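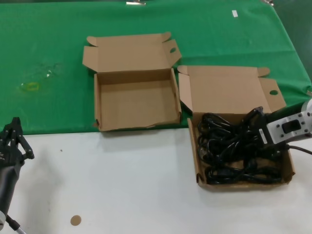
**Mohcine Ashour**
Do black electrical cables need to be coiled one by one before they go into a cardboard mailer, or can they go in as a bundle? The hinged lid has to close with its side flaps tucked.

**Satish Negi**
Coil each one separately, 8 inches across, and tie it in 2 places. Plug ends go in the middle – otherwise they push the lid up.

**vitine_user**
I just stuff them in. Lid bulges a bit, tape holds it.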